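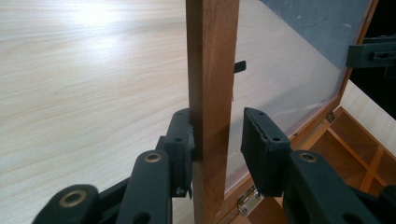
A slat with a reddish-brown finish, grain running along its length.

The Slow Business of Drying Hardwood

By Hortensia Apaza

Wood leaves the forest carrying a large amount of water. In a freshly cut log of many common species, the water can weigh nearly as much as the dry wood, and in some it weighs more. Sawmills measure this as moisture content: the weight of the water divided by the weight of the wood after oven drying, given as a percentage. Interior furniture stock in most of North America is dried to between 6 and 8 percent. Getting there without ruining the board is a separate trade from sawing it, and buyers seldom see the work.

The water is held in two ways. Free water sits in the cell cavities and leaves first. Bound water is held in the cell walls. The point at which the cavities are empty and the walls are still full is called fiber saturation, and for most species it falls near 30 percent. Above it, a board loses weight and keeps its size. Below it, the walls give up their water and the board starts to shrink.

Shrinkage is uneven by direction. Along the length it is small enough to ignore in most furniture. Across the growth rings it is moderate. Parallel to the rings it is often close to double that. A flat-sawn board tends to cup for this reason, and a square leg cut with its rings running corner to corner dries to a slight diamond. Quarter-sawn stock moves less across its width and costs more, as the sawyer gets fewer usable boards from each log.

At the Pevthorpe yard, green lumber is stacked on the day it is sawn. The layers are separated by stickers, narrow strips of dry wood set in straight vertical lines so that the load passes directly down to the foundation. A sticker out of line puts a bend in every board beneath it, and the bend usually stays. Ends are sealed with a wax emulsion. End grain passes moisture many times faster than face grain, and an unsealed end will shrink ahead of the rest of the board and split.

Air drying comes first. Thick oak may stand outdoors for a year or longer under a roof with open sides. Thin maple needs much less time and is also less forgiving, with a tendency to stain if air movement is poor. The yard keeps one face of each stack toward the prevailing wind and hangs shade cloth on the sunny side in summer. Stacks built in March are checked more often than those built in fall, when cooler air slows the surface.

The kiln takes over once the free water is mostly gone. Pevthorpe runs a dehumidification unit built by Venton with a chamber that holds 1,000 board feet. Fans push warm air through the stack, a cold coil removes moisture, and the condensate drains to a tank. The operator follows a schedule, a table that sets temperature and humidity for each stage of drying. The early stages are mild. If the surface dries much faster than the core, it stretches around a center that has not yet shrunk, and checks open along the rays.

A second fault is harder to find. In case hardening, the outer shell dries in a stretched condition and sets there. The core later shrinks against it and ends up in tension. The board looks sound and reads correctly on a meter. When it is ripped on a table saw, the two halves can close on the blade or bow away from each other. The remedy is a conditioning stage at the end of the run, in which humidity is raised for several hours so the shell can relax.

The test for it is simple. A cross section is cut from a sample board and slotted to leave prongs, like a tuning fork. Straight prongs indicate low stress. Prongs that pinch inward mean that the charge needs more conditioning. Sections are cut well away from the ends of the board, where readings run dry.

Meters are used throughout. Pin meters measure electrical resistance between two probes and must be corrected for species and temperature. Pinless types read a field below the surface and depend on an accurate density setting. The yard carries a Climeck pin meter and checks it against oven samples from each charge. One recent load of 465 board feet was held back over a disagreement between the two, later traced to a wrong species code.

Drying does not end the movement. Wood gains and loses moisture with the surrounding air for as long as it is in service. Akgül, a chair shop that buys from the yard, leaves new stock in its assembly room for 3 weeks before milling. Parts are cut slightly oversize, rested again, and then brought to final dimension. Finish slows the exchange of moisture but does not stop it, so panels are still fitted loose in their grooves and tabletops are fastened with slotted hardware.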